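The Case for Steel Bowls and a Plastic Table
Opinion, by Adi Lumenta

Kitchen advice is mostly written about knives and pans. The vessels that food sits in between the cupboard and the sink get little attention, although in most homes they are handled more often than anything else. I want to argue for a specific position: a household that cooks daily should own mostly plain stainless steel, a little plastic, and no matched sets.

The matched set is the usual wedding purchase. Dandon sells one, as does Premeo, and both are decent products. The fault is in the assumption behind them, that the plate, the bowl and the mug have the same job and should share a material. A plate takes cutlery. A mug takes heat and is held by hand. A mixing bowl takes a whisk, a scraper and the occasional drop onto tile. These are different loads.
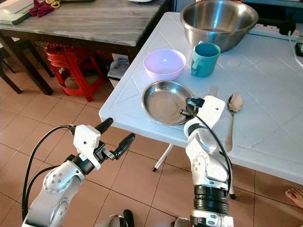

Plastic has a fair claim on the mug and the small bowl. It conducts heat slowly, so a handle stays comfortable, and it is light enough for a child to carry. It also comes in colors, and color is a cheap way to sort things by owner. Its claim on the plate is weak. A fork scores it, the scores hold oil, and oil holds smell. I kept one set of plastic plates for 4 years and by the end no detergent would clear the turmeric.

Steel plates are noisy. Gilang Oei, who shared a kitchen with me in Surkura, could not stand the sound of a fork on them and said so at most meals. I grant the point. I also note that he never had to replace one.

The same reasoning applies to the table. A molded plastic table is treated as garden furniture, to be apologized for indoors. As a surface for laying out and sorting kitchenware it does well. It can be lifted by one person and washed down with a cloth. The embossed top is its real defect: flour packs into the pattern and has to be brushed out. I would buy a smooth one next time.

Countertops are better for heavy work, and I would keep anything with a motor on one. Mixing bowls can go wherever there is room. 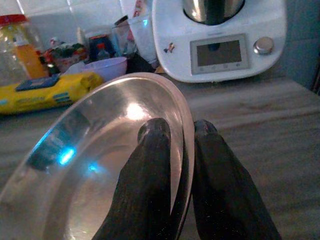
Large stainless steel bowl on its edge, with a white food processor on the counter behind.

On size, people buy too small. The mixing bowl I use most weighs 450 grams and holds more than I need on most days, and the spare volume keeps flour off the counter. A thin rim is easy to pinch between finger and thumb, but it is unpleasant under a full load of dough. For that a rolled rim is worth the extra money. The housewares shop on Lumbantobing stocks both kinds on the same shelf, so the comparison takes a minute.

My own list is 2 large steel bowls, 3 steel plates per person, plastic mugs for the children, and one box for whatever guests leave behind. I last revised it in September, when I took the glass bowls off it.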